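Questions People Keep Asking About the Arms
Gomden packing floor, staff page. Last updated 11 May 2025

Lungile Zulu keeps this page. If your question is missing, write it on the clipboard by the time clock. If your question is "whose idea was this," the clipboard already has that one several times, in different handwriting.

What are the arms, exactly?

Robot arms, on benches, at the end of the soft goods line. They pick up things that are floppy, light, or badly behaved and put them in cartons. The arms themselves come from Tireck. The software that tells them what to do comes from Bronico, and you will hear each company's name mostly when the other one is on the phone.

Are they taking our jobs?

The fair answer has a few parts. Nobody on the floor was let go when the arms came in, and the written agreement says nobody will be through the end of November. Two people who left in the spring were not replaced, and you are allowed to notice that. After November there will be a new agreement, and the people negotiating it have been told to bring snacks, as the last one ran long.

How many of us does an arm equal?

On a good shift one arm packs 900 pieces. A person who has done this for a while beats that before the second break and can also answer a question, find the tape, and tell you the carton is upside down. The arm's advantage is that it does not need a second break. Management likes to leave the first half of this answer out of slide shows.

What happened to the soft goods packers?

Most are now "line attendants." The job is watching the arms, clearing jams, feeding the bins, and deciding when something has gone wrong enough to press the yellow button. It pays one grade higher. It is easier on the wrists and harder on the brain, mainly because staring at a machine that is doing fine is a special kind of tired. We now rotate attendants every hour after one person reported that she had started rooting for it.

Can I stay in regular packing?

Yes. Hard goods and mixed orders are still packed by hand, and there is no plan to change that. Mixed orders in particular seem to frighten everyone at Bronico. Put your name on the preference sheet by the supervisor's window. Seniority counts.

Why is the floor quieter now?

The old bagging machine is gone. Some people miss it. You used to be able to say anything you wanted at station five and no one would hear, and several friendships have had to be renegotiated.

Who is Fourie?

Fourie is the training company. They ran the first class for attendants, which was five days long and contained two days of material. The parts on safe distances and restarting after a stop were good. The parts on "embracing your robotic teammate" were received in silence. Later classes are shorter, and the teammate section has been cut to one slide.

Do I have to take the class if I only walk past the arms?

You need the short version, 28 minutes, on the break room computer. It cannot be skipped ahead. People have tried. There is a question at the end about what the painted line on the floor means, and the answer is "stay behind it."

What do I do when an arm stops?

Look first. Do not reach in. If the light is white, it is thinking, so give it a moment. If the light is yellow, clear whatever is in the way using the hook, stand back behind the line, and press resume. If it is red, leave it alone and call maintenance. Red is not an invitation to try the hook harder.

Please also write the stop in the log. "Stopped" is not an entry. Write what it was holding, or what it was supposed to be holding, which is often a different story.

Why does it have so much trouble with simple stuff?

Because the simple stuff is only simple to you. Your hand has been picking up crumpled things since before you could talk. Give an arm a box with square corners and it looks like a genius. Give it anything thin and wrinkly and you are asking it to hold something that has a new shape each time, and that changes shape again when squeezed.
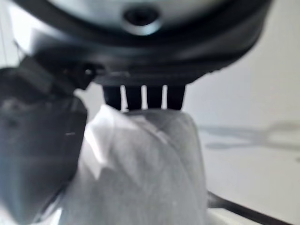

Squeeze settings are the part attendants have the most say in. Too light and the piece slides out on the way to the carton. Too firm and it arrives with creases that a customer will send us a photo of. There is a range on the bench card. If you find a setting that works better, write it on the card with your initials. Bronico's people do read those, and two of the current defaults came from the night shift.

Can it see me?

There are cameras for the work, and they point at the work. The written policy says the footage is used for fixing picks and is not used for timing or grading people. If anyone brings up camera footage in your review, tell your steward that same day. So far it has not come up, and we would like it to stay dull.

Who gets blamed for a bad carton?

For now, no one by name. Cartons packed by an arm carry the bench number, and returns go against the bench. We asked for that in the first meeting and again in the second, when it had mysteriously fallen out of the notes.

Can we name them?

They have been named. Management's official position is that they are Bench A through Bench E. The names on masking tape may stay as long as they can be read aloud during a customer tour. Bench C has had to be renamed.

Will there be more of them?

The space by the east doors has been measured. That is all anyone on our side knows, and a tape measure is not an order form. Whatever happens, the agreement calls for sixty days' notice in writing, posted on the same board as the softball sign-up.

Where do I send complaints?

Pay and grade questions go to your steward. Bench problems go in the log. Everything else goes on the clipboard, and Lungile picks it up on Fridays. Please stop taking the pen.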